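Recording a Garment Folding Task with the Grasurell Hand-Held Gripper Kit

Issued by the Training Office, Stirnholm. Revised Fri 12 January.

This guide sets out the procedure for recording folding demonstrations with the Grasurell two-hand kit. It applies to leggings, track pants and other long, narrow garments. Operators should have completed the introductory module and should hold a current login for the Komel recording software. Towels and T-shirts are covered in a separate guide.

Preparing the station

Set the table at a height that allows the operator to work with the elbows slightly bent. Clear the work surface of everything except the garment and the basket. Connect the left gripper before the right; Komel assigns the channels in the order in which they are detected, and a reversed pair cannot be corrected after recording. Route each cable to the outer side of the operator's arm and leave enough slack for a full reach across the table.

Open Komel, select New Session and enter the task code. The code for leggings is 117. Close and reopen both grippers fully when prompted. If either channel shows a fault, disconnect that gripper, wait 44 seconds and repeat the step.

Recording the fold

1. Place the garment on the table with the waistband away from you and smooth it by hand.
2. Take up both grippers and press the foot switch. Recording begins at the tone.
3. Bring one leg over the other and align the outer seams.

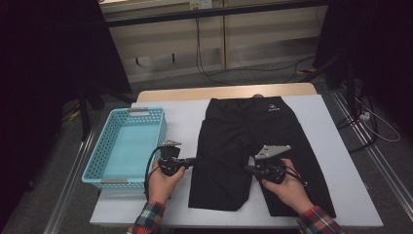
4. Take hold of the hems and carry them towards the waistband. Release both grippers together.
5. Fold once more, so that the garment forms a compact rectangle.
6. Transfer the garment to the basket and press the foot switch again.

Work at an even pace. A fabric slip may be corrected within the same recording, provided that the grippers remain in the hands. Should a gripper be set down, discard the recording and begin again at step 1.

Checking and saving

Replay each recording at double speed before saving. Confirm that both jaw traces are continuous — a flat trace indicates a loose connector. A typical leggings recording occupies about 277 megabytes. Files are to be saved to the McIntyre drive by the end of the shift.

Operators who wish to borrow a kit for evaluation should apply in writing to Polyxeni Nikolaidis. Technical enquiries should be directed to Ignacio Toledo, extension 934.

Was this guide helpful? 3 comments | 12 shares

This site uses cookies to remember your preferences. Accept | Manage settings

© Stirnholm. All rights reserved. Contact us | Back to top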